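Final report: Caring for and repairing textiles in shared student housing
Course project, spring term
Group: Seija Honkanen, Joonas Hämäläinen, Hsin-yi Fung
Supervisor: Raimo Manninen

1. Background

Our group wanted to know why students throw away clothes and bed textiles which could still be used. All three of us live in the Taselus housing, where there is one laundry room for two buildings. Near the end of each term the waste room fills with sheets, curtains and shirts. Many of them have only a small hole or a missing button.

In the course we read about the life of a garment in the factory and in the shop, but the readings said little about the years at home. For this reason we chose to study the home part: washing, drying, folding, storing and mending.

2. Method

We sent a questionnaire to 50 residents and received 19 answers. After that we made longer interviews with two residents, one who mends often and one who never does. Each interview took 20 minutes and was made in the common kitchen. We took notes by hand and compared them the same evening.

We also kept a washing diary for one month. In the diary we wrote the temperature, the program, and how the item was dried. Joonas forgot his diary during the exam week, so his part is shorter than the others.

3. Results

3.1 Washing

Most of the people who answered wash everything together in the same program. They told us that the machine is difficult to book, and when they finally get a time they want to use it fully. One person wrote that she has not looked at a care label since she moved from her parents' home. In our own diaries we found the same habit. Hsin-yi washed a wool scarf with towels and it became too small to use.

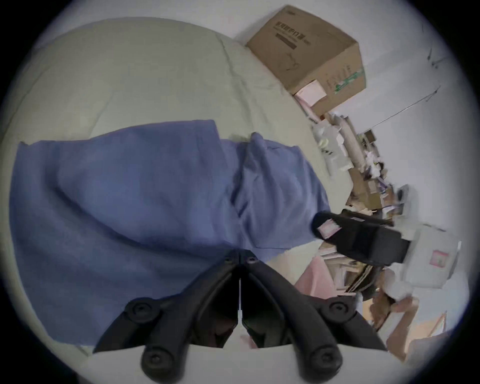 Storing was the topic where the answers were most different from each other. Some residents fold each item on the same day, and others keep the clean laundry on a chair until they need it. When a soft cloth is left spread out and wrinkled, like the blue one in the photo, the question is whether the owner will iron it, wash it again or simply use it as it is. Several answers said "wash it again", even when the item was clean. We did not expect this. It means that bad storing can lead to more washing, and more washing makes the fabric thin.

3.2 Mending

The resident who mends often, Jarmila Ďurica, learned it from her grandmother. She has a tin with needles, thread and old buttons, and she repairs things while listening to the radio. In her opinion the first repair is the hardest - after it a person is not afraid of cutting or sewing anymore. The other resident said that he owns no needle and would feel embarrassed to ask for one.

In the questionnaire, the most common reason for not mending was lack of tools. Lack of time came second. Price was mentioned also, but less than we believed in our plan.

4. Discussion

Our sample is small and the people who answered are probably more interested in the topic than the others. We also asked about "textiles" in general, and some people thought only of clothes. If we did the study again, we would ask separately about bed sheets and curtains.

We suggest that the laundry room should have a shared sewing box and a shelf for things that wait for repair. Raimo Manninen commented on our draft that a box alone is not enough if nobody shows how to use it, and we agree. Jarmila has promised to hold a mending evening in June, and Seija will collect the names on the list beside the laundry room door.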